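Giving up the car, six months in

We sold the car in the spring. It had failed its MOT and the garage in Brutlow wanted 753 pounds to put it right, which was more than I thought it was worth. A man from Begay came and took it away on a trailer. I had meant to start looking for another one that weekend and never did.

I said I would write down how it was going, so I am doing it now before the dark evenings change my mind.

The bus is the 477. It runs from the top of our road to Vilness and stops at the hospital, the big supermarket and the station. On weekdays it comes every half hour until seven, then once an hour. On Sundays there are four all day and the last one back leaves at ten past five. I have missed that one twice. The first time I walked home, and it took me an hour and forty minutes with a bag of potting compost. The second time I paid for a taxi.

My week has changed more than I expected. I used to go to the shops whenever we ran out of something. Now I go on Tuesday mornings and buy what is on the list, and if it isn't on the list we do without until the next week. We throw away less. We also eat a lot more eggs, as I can get those from Verna Dvorak four doors down.

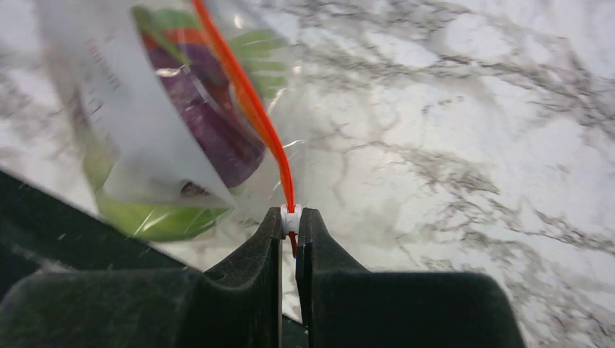

Money is the part people ask me about. Insurance, tax, petrol and repairs came to a little over 2000 pounds in our last full year with the car. Since we sold it I have spent 182 pounds on bus fares, plus three taxis and one hired van when my sister moved. I haven't added in the trains, because we took those before as well.

What I miss is the tip. You can't take a broken chest of drawers on the 477. Ours sat in the side passage for seven weeks until a neighbour was going and had room. I also miss being able to visit my aunt in Zernow without planning it. By car it was forty minutes. By bus it is two changes and most of a morning, so I go once a month and stay the night. She has started making up the back bedroom properly, with a lamp and a radio, and I sleep better there than I do at home.

I don't miss parking, or scraping the windscreen, or lying awake listening for the noise the exhaust made.

The drivers are mostly decent. One of them waits if he sees you coming down the hill. Another does not, and I have learned which days he works. I bought a proper waterproof coat in the summer sale and a rucksack with a wide strap, and both have been used nearly every day.

The winter timetable starts in October. They are moving the 8.15 to 8.05, so I shall have to get up earlier for the dentist.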